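Projektbericht: Wie nah ist zu nah? Abstand und Warten im Alltag
Projektgruppe: Consuelo Tovar, Teguh Liem, Dionysis Zacharopoulos
Betreuung: Iraklis Lambrakis

1. Wie wir auf das Thema kamen

Angefangen hat alles an der Bushaltestelle Beltrán. Teguh fiel auf, dass sich die Wartenden morgens fast gleichmäßig verteilen, ohne dass jemand ein Wort sagt. Kommt eine Person dazu, rücken alle ein kleines Stück weiter — und niemand merkt es! Das wollten wir unbedingt genauer wissen.

In der Bibliothek stießen wir auf den Begriff Proxemik. Der Anthropologe Edward T. Hall unterschied in den sechziger Jahren zwischen intimer, persönlicher, sozialer und öffentlicher Distanz. Besonders spannend fanden wir, dass diese Zonen je nach Land, Situation und Beziehung ganz verschieden ausfallen können.

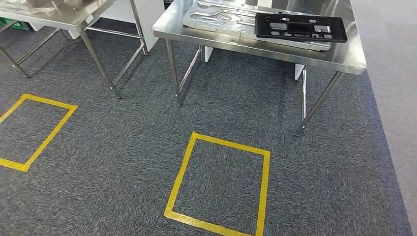 Abb. 1: Edelstahltische und gelbe Markierungen auf dem Teppichboden

2. Vorgehen

Im Oktober haben wir sechs Warteschlangen beobachtet: an der Haltestelle, in der Bäckerei Brellura, in der Mensa, vor dem Sekretariat, in der Apotheke und am Kiosk. Notiert wurden die Uhrzeit, die Stimmung (ruhig, hektisch, gesprächig) und ob die Leute sich offenbar kannten. Dazu kam ein Fragebogen, den uns 46 Personen ausgefüllt zurückgaben. Dionysis hat die Fragen zweimal umgeschrieben, die erste Fassung war viel zu lang.

3. Was wir herausgefunden haben

Am engsten standen die Leute in der Bäckerei, und gerade dort wurde am meisten gelacht. Vor dem Sekretariat dagegen hielten fast alle großen Abstand, obwohl es viel leerer war. Im Fragebogen nannten viele den Rucksack als Störfaktor, damit hatten wir überhaupt nicht gerechnet! Wer Kopfhörer trug, schloss in unseren Beobachtungen später auf, wenn es vorne weiterging.

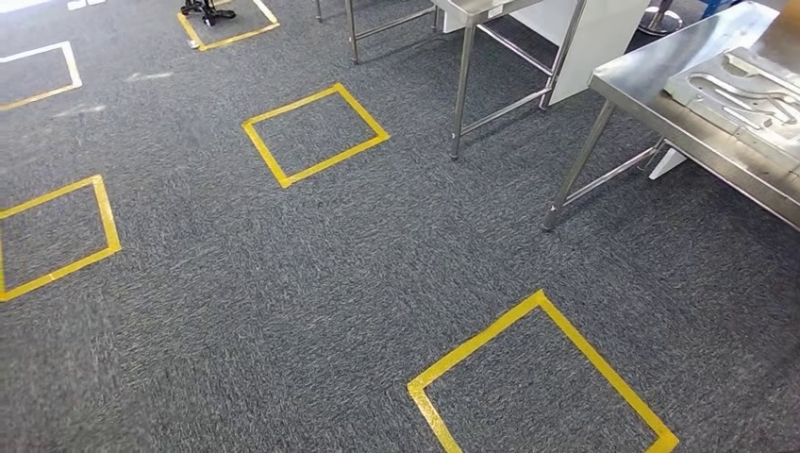

Abb. 2: Quadrate aus Klebeband auf dem Boden

Eine unserer Vermutungen hat sich nicht bestätigt. Wir dachten, Jüngere stünden grundsätzlich dichter. In unseren Notizen kam es viel stärker darauf an, ob man sich kannte.

4. Schwierigkeiten und Ausblick

Beim Beobachten wird man selbst beobachtet: In der Apotheke wurde Consuelo gefragt, ob sie auf jemanden warte. Außerdem sind unsere Notizen teils schwer vergleichbar, weil jeder »hektisch« anders verstanden hat. Beim nächsten Mal würden wir solche Begriffe vorher gemeinsam festlegen. Sehr gern möchten wir noch Aufzüge untersuchen, dort gelten nämlich ganz eigene Regeln. Wenceslao Meléndez aus der Parallelgruppe hat schon zugesagt mitzumachen.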